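Reports > Grants in progress > Valtgate Home Repair and Reuse Program

March
By Esi Atinga, program lead

Print this page
E-mail this page

Report to the Núñez Fund, second period

This report covers work done under the second payment of the grant. It follows the headings you asked for in your last letter, with spending near the end.

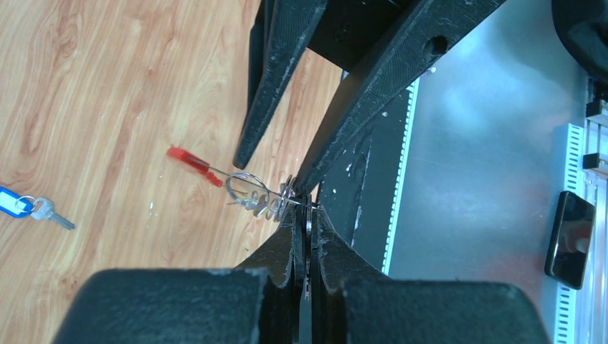
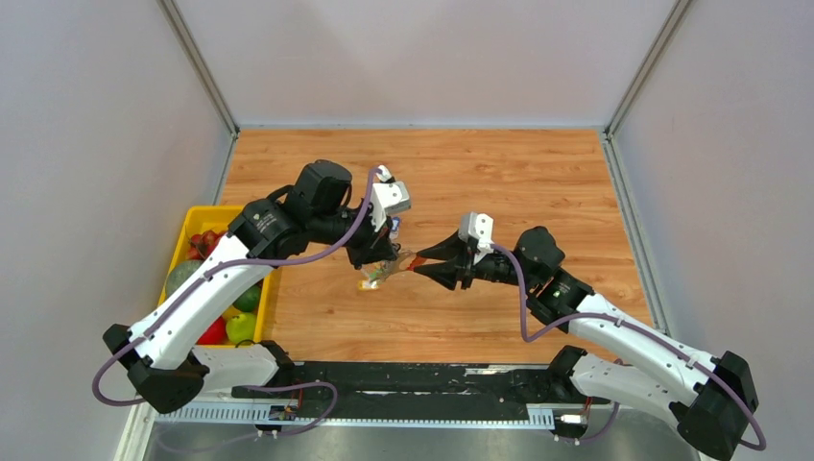 1. Repairs to homes

We completed repairs in 25 homes during the period. Most of the work was floors, doors, window seals and leaking taps. Three homes on the north side of Valtgate needed new floor joists in the kitchen before anything else could be done, and those jobs ran over by several days each. Pascual Painemal led the crew on all three. He has asked that we check under the kitchen floor at the first visit from now on, and we have added this to the visit form.

Two homes were dropped from the list. One was sold. In the other the owner decided to wait until a family member could be there during the work. We have kept her place for the next period and have not replaced her with someone from the waiting list.

The waiting list stands at 135 households. It was shorter at the time of our last report. Part of the rise came after the Sunday market, where Javiera Palma handed out forms in Spanish and English. We expect some of these households to fall outside the income limit once the forms are checked.

2. Evening classes

The basic repair class ran twice, with 18 people enrolled each time. Eulalia Saavedra taught both. The first course met at 6:30 p.m. and several people came late from work, so the second was moved to 7 p.m. Attendance was steadier after that. The session on patching plaster was the most popular, and people asked for a second one. The session on reading a water meter was cut to half an hour and joined with the one on taps.

We had planned a class on small electrical jobs. It did not take place. Our insurer wants a licensed electrician in the room for the full session, and we could not find one for the fee we had set. We would like to raise the fee using money left from printing. Please let us know if this needs a formal request.

3. Materials

Britamell continued to supply sealant and wood filler at a reduced price. Deliveries were late twice. Soledad Tapia now orders two weeks ahead and keeps a small reserve on the back shelves. The Prukivix paint we tried on bathroom ceilings has been slow to cure in rooms without a window, and we have gone back to the earlier paint for those rooms.

The tool loan shelf is in regular use. Four drills and a tile cutter came back damaged, and three of the drills were repaired in house. We have started asking for a signed loan slip with the return date on it.

4. Spending

We spent $3,395 on materials in the period, which is under the budget line. Wages were on budget. Van costs were over, owing to a new clutch and two tires. We covered the difference from our own funds and are not asking for a change to the grant.

5. Next period

The first jobs will be the homes with roof leaks, starting as soon as the rain lets up. Javiera will finish checking the new forms and send letters to everyone on the list, including those we cannot help. Eulalia has agreed to teach one more course. Soledad will send the receipts and the signed time sheets separately.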